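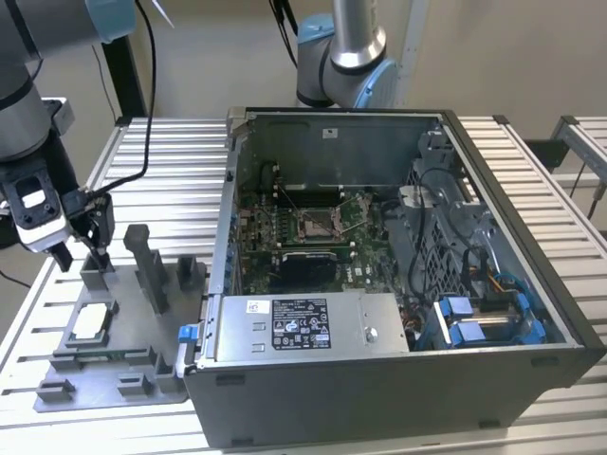 Two nights in Lundov, end of February, with one carry-on and no car. A few notes in case anyone else is thinking of stopping there on the way to somewhere bigger.

Getting in: the regional train from Jirkora takes just over two hours and stops everywhere. Sit on the left if you want the river. The right side is mostly cuttings and the backs of warehouses. There is no food on board, and the kiosk at Jirkora station closes at 6 pm.

Tickets are from the machine only. It took my card on the second try. The paper ticket has to be stamped in the yellow box on the platform before you get on, and I saw two people pay a penalty for not doing it.

I stayed at the Radonjić guesthouse, up the hill behind the bus station. Small room, good radiator, shared kitchen on the landing. The walk up with a bag is 7 minutes if you use the steps and a lot longer if you follow the road, so use the steps.

Breakfast is bread, eggs, white cheese and a plum jam that I ended up buying a jar of. I had to eat a fair amount of it before the flight home because it counts as a liquid.

Monday, 24 February 2020. Most of the museums are shut on Mondays, which I knew and forgot. The castle grounds are open though, and free in winter. The tower itself is locked until June.

Walked the wall instead. You can do about two thirds of it before a gate stops you above the old tannery. It's uneven in places and there is no railing on the inner side. I wouldn't take small kids.

Lunch was at the covered market, upstairs, where the people who work on the stalls eat. Bean soup with smoked rib, bread included. The menu is on a board and only in the local language – pointing worked fine.

There's a second-hand bookshop on the street below the market with one shelf of English paperbacks. Mostly thrillers. I left the one I'd finished and took another, and paid a little for the difference.

Tuesday I took the bus to Mukska, the village at the head of the valley. Number 10, from the bay at the far end of the station, not the one the sign tells you. Pay the driver, coins if you have them.

Mukska has a wooden church, a shop, a bar and a lot of barking dogs. The church was locked but a woman in the shop had the key and let me borrow it for half an hour. The ceiling is painted all over in blue and rust red. Worth the bus ride.

Above the village there's a marked trail to a viewpoint. The post at the bottom says 2430 meters, and that's the distance, not the altitude. It took me longer than I expected with snow still lying under the trees.

Turned back before the end. The last stretch was ice and I only had regular walking shoes. A man coming down had spikes on and told me I was right to stop, so I'm not too bothered.

Last bus back leaves Mukska late in the afternoon, and in winter there's a long gap before it. I spent the gap in the bar with tea and a very slow plate of dumplings.

Dinner in Lundov that night was a letdown. Place on the main square, heaters outside, picture menu. The fish was dry and the bill had a cover charge on it. Should have gone back to the market, which stays open until 8.

Money: cards are fine in the hotel and the supermarket, cash for nearly everything else. The ATM inside the post office didn't charge me a fee. The one on the square wanted to.

Would I go back? Yes, in summer, for the tower and the rest of that trail. I'd give it three nights and spend one of them in Mukska if I could find a room.

Leaving on the early train tomorrow. If anyone has done the night bus south from Jirkora, tell me if the seats recline.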